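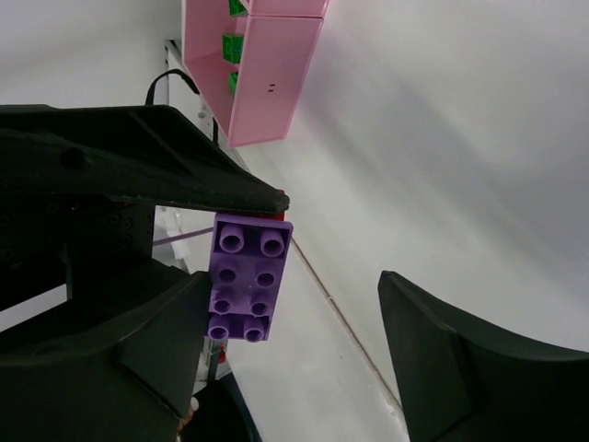

# Kundgate Big Bricks: a sorting record

This folder holds the inventory of the large interlocking bricks kept at the Kundgate toy library, along with the notes we made while deciding what to keep, what to wash and what to throw out. It began as a single spreadsheet belonging to Mechthild Kuster. It is now a spreadsheet, two text files and an argument.

Please read the "What I don't trust" section before using any of the numbers.

## What's in the folder

| File | Contents |
|---|---|
| `bricks.csv` | One row per brick, 660 rows |
| `bins.csv` | One row per storage bin, 7 rows |
| `wear_notes.txt` | Free text, mostly Mechthild's, some of it mine |
| `rejects.txt` | Bricks pulled from circulation, with a short reason |

The toy library owns more than 2,000 pieces in this size if you include wheels, doors, animals and the flat plates. Only plain bricks are covered. Somebody should do the animals, but it won't be me.

## Columns in `bricks.csv`

- `id` - the number on the paper tag in the bag. The tags are not attached to the bricks. See below.
- `studs` - written as `2x2`, `2x4` and so on. Short side first, always. An early version had `4x2` for some rows and those were fixed by hand.
- `color` - one of the agreed color words.
- `wear` - 0 to 3, explained below.
- `fit` - `tight`, `ok` or `loose`, tested against the same reference brick.
- `bin` - matches `bins.csv`.
- `checked_by` - initials.

Empty cells mean the thing wasn't checked. They do not mean zero.

## Color words

We use red, orange, yellow, green, blue, purple, white and black. Mechthild wanted lavender and violet as separate entries. I was against it, and I still am. A soft purple two-by-four sits right between the two, and under the strip light in the back room the same brick got three different answers from three people. So they are all `purple`. If you need finer shades, you'll have to look at the bricks again yourself.

Red gave no trouble. Blue did, and Rodrigo Louro's note on that is in `wear_notes.txt`. I don't agree with all of it.

## The wear scale

| Score | Meaning |
|---|---|
| 0 | No marks at arm's length |
| 1 | Faint scuffs or light specks between the studs, nothing you can feel |
| 2 | Scratches you can catch with a fingernail |
| 3 | Tooth marks, cracks or a chipped edge |

Score the whole brick by its worst side. Specks are a nuisance: some wipe off and some are in the plastic. The rule is to wipe once with a damp cloth and score what's left. Weidong Du pointed out that the first bin was scored before that rule existed, and he's right. Those rows were never redone.

A 3 goes to `rejects.txt` whatever its fit. A 2 stays in circulation.

## How the sorting was done

1. Tip one bin onto the mat. One bin only.
2. Pull apart anything still stuck together. Don't log a joined pair as one brick.
3. Group by stud pattern first, then by color. Doing it the other way round made big piles that had to be split twice.
4. Turn each brick stud side up and check inside the studs. On the bricks with open studs, crumbs and clay collect in the holes.
5. Press it onto the reference brick, pull it off, write down the fit.
6. Score the wear, bag it, add the tag.

Ismail Shawky and Taha El Idrissi did most of steps 1 to 3. I did most of the typing, so spelling mistakes are mine.

## What I don't trust

**The fit column.** One reference brick was used for everything. A brick pressed and pulled hundreds of times loosens up, and I would expect the later rows to lean toward `loose` for that reason alone. In total 441 rows say `ok`, and I suspect a good share of those mean "couldn't be bothered to decide."

**The brand guesses.** There used to be a `brand` column with entries like Jumport and Flikosora. Half the bricks have no readable mark, and people were guessing from the feel of the plastic. I deleted it. Zaki bricks are the one type I might have kept, and even there we disagreed too often.

**The tags.** A loose paper tag in a bag lasts until a child opens the bag. By March several bins had already been back out on the floor. Treat `id` as a row number and nothing more.

**Purple two-by-fours.** I keep being told we have plenty. The bin sheet and the brick sheet don't agree on how many, and I have not found out which one is wrong.

## Uses

Fine for deciding what to buy next, or for planning storage. I wouldn't use it to say anything general about how toy bricks age. We don't know how old any of them are, and most were donated already used.

## Changes

- Stud order made consistent.
- `brand` removed.
- Lavender and violet merged into `purple`, Mechthild dissenting.
- Two blank rows deleted at the end of `bins.csv`.

Corrections go to Mechthild, with the bin number and the brick in hand if possible. Please don't re-sort a bin to prove a point - it has happened, and `wear_notes.txt` still has the gap.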